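Robotics Lab, Handout 6: Comparing Grippers
Instructor: Kyung-tae Ok

Welcome back, everybody! We finally get to the part I look forward to all year, which is finding out how differently two sets of fingers can treat the same little block.

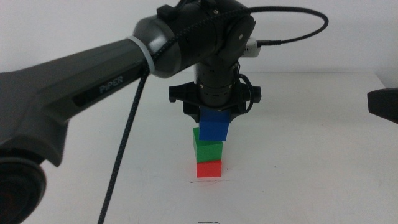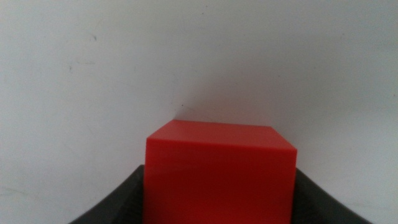 Colored cubes and the gripper: blue over green and red (first), red between the fingers (second).

Please run 20 grasps with each gripper, and write down every slip, even the embarrassing ones. Keep the arm speed the same throughout (I know, it's tempting to hurry), and bring your sheets along to the Oltberg room.

17 shares | 2 comments

Wi: Do we re-zero between grippers?
Kyung-tae Ok: Yes please, every time!

Related handouts
Wrist Cameras and Where to Put Them
The Ziltov Controller, First Steps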